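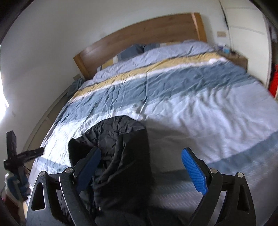

Stuff it in a bag, sit on the bag, and be done with it, one reader wrote after my last column on closets. A winter jacket is made of air, the reader went on, and folding air is a waste of a morning. Several other people wrote in to agree. One of them added that the whole subject of folding had gone too far and that a coat should be allowed to be a coat.

I've thought about this for a few weeks and I still disagree. I think a puffer jacket should be folded before it goes away for the summer, and I think it should be folded on a bed, flat, with the sleeves brought in. It takes a couple of minutes. The stuffing method takes less than that, and people who favor it always bring up the time, as if the minutes they save go into some account.

I should say where I'm coming from. For most of my life I was a stuffer. I had a black jacket that I bought on sale at Swanepoel for $75, and every spring I pushed it into whatever had room. One year it was a suitcase. One year it was the gap between the top of the wardrobe and the ceiling, where it stayed until it got cold again, with a layer of dust on it. In the fall I'd pull it out and it looked like something that had been under a car. It would puff back up over a week or so, mostly. The filling in the left shoulder never really did. I wore it for two more winters with one flat shoulder and told myself it was from my bag strap. Maybe it was.

The next jacket cost more. It was a Firnine, $164, and I bought it after a long stretch of telling myself I wouldn't. Paying that much for a jacket changed how I treated it, and I'm not proud of that, since the cheap one kept me just as warm. But there it is. I started hanging the new one on a proper hanger and I zipped the pockets shut before I put it away. And when spring came I didn't want to sit on it.

So I asked myself what I did want to do with it, and the first answer was to leave it hanging. I know a lot of people who do this and have no complaints. If you have a deep closet with a rail to spare, go ahead and skip the rest of this. I don't have that. I have one wardrobe in the bedroom, and a puffer on a hanger takes the room of four shirts. Through the warm months those shirts are what I wear. Giving the best part of the rail to something I won't touch until the leaves come down seems like bad management.

The vacuum bag is the other thing people suggest. I bought a set of Keluneo bags two years ago and used them for one season. They do what they say on the package. The jacket went in fat and came out of the process as stiff and thin as a doormat, and I was able to slide it under the bed on top of another one. What I didn't like was the jacket in October. It had creases pressed into it in places where a jacket doesn't bend, and one of them ran straight across the back. A turn in the dryer on low helped. I still use the bags for spare pillows and for a blanket I don't care for. I wouldn't put down in one for half a year again, and I don't think a person who paid real money for loft should pay more money for a bag to take it out.

That leaves folding, and the argument about folding is really an argument about where you do it. I have tried it standing up, with the collar under my chin. The jacket slides around, one sleeve drops, and you end up rolling the thing against your stomach out of irritation. I've tried it on the kitchen table, which is too narrow, so the sleeves hang off the sides and pull the rest after them. The floor is big enough but then you have a jacket that has been on the floor.

The bed is the right size and the right height. It also has a bit of grip to it. A duvet cover holds a slick nylon shell better than a table does, and you can walk around the end of it if you need to get at the other side. I make the bed first. It doesn't have to be a good job. Mine usually has a few wrinkles in it and the jacket doesn't care.

There is a habit I'd argue against here, and I have it myself. You come in, you drop the jacket on the end of the bed, and it stays there in a heap all day. At night it moves to the chair. The next day it moves back. I've had a jacket travel between bed and chair for most of April, never worn and never put away. If it's on the bed anyway, you're nearly done. All that's left is to spread it out.
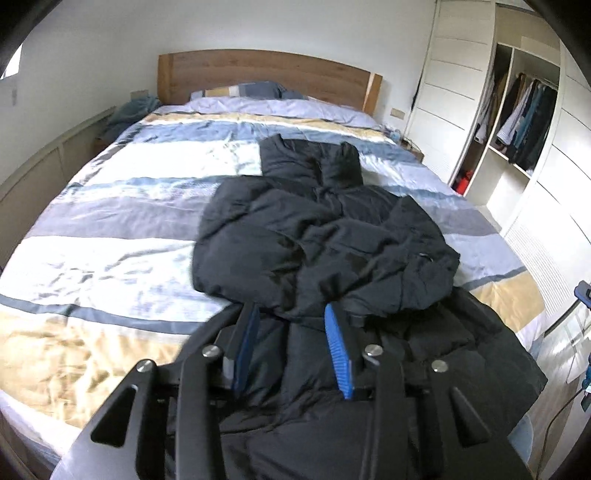

PRUTCOMBE, May - I wrote the part above before the weather turned, and it has turned now. The windows are open at eight in the morning and the jackets are finally going away, so I can be more exact about the method.

Collar toward the pillows, hem toward the foot of the bed. You can do it the other way around and nothing bad will happen, but I stand at the foot, and this way the heavy part of the jacket is the part closest to me. Check the pockets. Every year I find a receipt or a glove, and this year there was a cough drop that had bonded with its wrapper. Then smooth the body out from the middle toward the sides with flat hands. You're moving air around when you do this, and the filling goes where the air goes.

The sleeves come next and they are the only part that takes any judgment. Fold them in over the chest, one and then the other. A puffer sleeve won't lie flat. It bulges at the elbow and it wants to swing back out, and if you press it down it only gets fat somewhere else. Let it bulge. I used to fight this and I'd end up with a sleeve bent in three places. One fold each is plenty. The hem will probably stick out wider than the rest on one side or the other, and you can tuck that in when you get to it or leave it.

After that it's a matter of what you're putting it in. For a drawer I bring the bottom up once and the collar down over it. For a bin I fold it in half and stop. My bins hold 60 quarts and take two adult jackets each with the lid closed and no leaning on it. If you have to lean on the lid, there's one jacket too many in the bin, and it should go somewhere else.

A few readers will say that folding makes creases too, so what is the difference. The difference is how many and where. A folded jacket has a small number of soft bends along lines that you picked. A stuffed jacket has bends everywhere, with the weight of the suitcase or the winter boots or your own body on top of them. When I take mine out in the fall I shake it, hang it in the bathroom overnight, and wear it the next day. I haven't had a flat shoulder since I started.

I'll give the stuffers one thing. Plenty of these jackets come with a little sack, or a pocket that the whole thing packs into, and for a trip that works very well. I use mine on planes. An afternoon in a sack is no problem for a jacket. My objection is to six months in a sack at the bottom of a closet, and I think if the sack people were honest about how long theirs stay in there they'd be a bit surprised. I found one of my own last spring that had been packed since a vacation two winters earlier. I'd assumed it was lost.

The other objection I get is that this is a lot of care for an ordinary piece of clothing. I don't agree that it's a lot. I timed the whole closet this year, every coat and jacket in the place, hats and scarves included, and it came to 26 minutes with a stop to answer the door. People spend longer than that looking for a parking space near the store where they'll buy the replacement. And a bedroom with the winter things put away is a better room to be in. There's rail showing. The wardrobe door closes without a shoulder against it.

One last point on washing, as I was asked twice. Wash it before you fold it, or at least wipe the collar and cuffs, and then make sure it's dry all the way through. A shell can feel dry hours before the filling is. I give mine an extra day on the hanger after I think it's ready. I put one away too soon once, and the bin had to be aired out on the back steps along with everything in it, and two of the scarves never smelled right again.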